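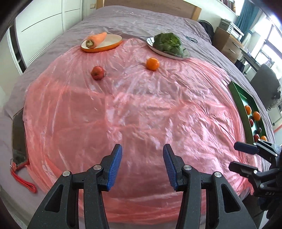

Ayane Arai replied: Have you tried restarting the recipe import with the unit setting on metric first? Plusby reads the servings before it reads the units, and if the two disagree it just gives up and puts everything in the pantry list.

Thanks Ayane, I tried that last night and got a bit further! Switching to metric stopped the error, but my shopping list still wants 12 bunches of spinach for a soup that feeds four. I love spinach, but come on.

So, where I am now. I'm on the tablet, newest version from the store, and I moved over from Cika in May with 243 recipes (no trouble then, they all came across fine). The trouble started after I turned on the shared list so my sister could add things from her phone. Anything she adds is okay. Anything I add from a recipe gets multiplied – carrots, onions, even the bay leaf.

What I've tried so far:

Signed out and back in on both devices. No change.

Deleted the spinach soup and typed it in again by hand. It was right for one day and then went back to 12.

Turned off sharing. The numbers went back to normal within a minute, which made me very happy until I turned it on again.

Cleared the saved data. Don't do this if you have notes on your recipes, because mine went with it. I had 50 or so left on an old backup, thank goodness.

16 Dec 2021 update: I think I found it! My sister's phone had the household size set to 12 from when she was planning a family reunion, and the app was using her number for my recipes. We changed hers to four and the soup now asks for one bunch. The carrots are right too.

One thing is still odd. The flour line in my bread recipe says 300 and then nothing, no grams, no cups. It was typed with a unit, I checked the old copy. Could that be the metric switch from before? I can send the export file if someone tells me where to put it, the upload button on this page is grayed out for me.

Please leave the ticket open until I've done a full week's shopping with it.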